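Notas para a fala, Vemcombe, 10 de dezembro de 2019
Sheena Forsyth

Abertura. Agradecer o convite. Não pedir desculpa pelo sotaque outra vez.

Slide 3. O que a Ginham vende como "ensinar o robô" é, em geral, uma pessoa repetindo o mesmo gesto até detestar o objeto. Pausa. Se rirem, seguir; se não rirem, seguir mais depressa.

Slide 4. Controle remoto ou garra na mão? No remoto, o atraso ensina o operador a hesitar, e o robô aprende a hesitar com muita convicção. Com a garra na mão, o gesto sai mais natural e o pulso reclama antes.

Slide 8. Teclado, mesa, duas garras. Deixar olharem.

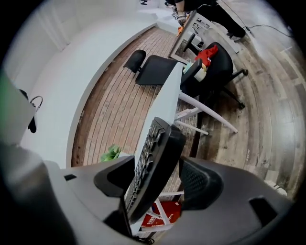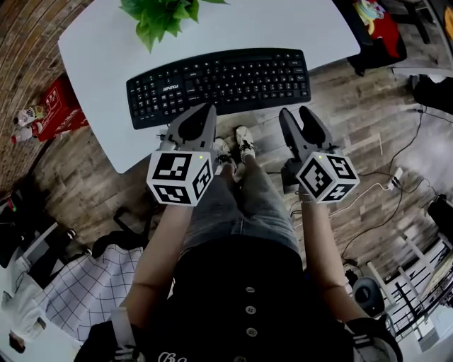 Slide 9. Quantas demonstrações bastam? O pessoal da Bovov diz 52. Eu digo que depende de quem demonstra e da hora do almoço. Falar das demonstrações ruins: guardar, etiquetar, decidir em janeiro.

Perguntas. Se vier a do custo, passar o microfone ao Yeh.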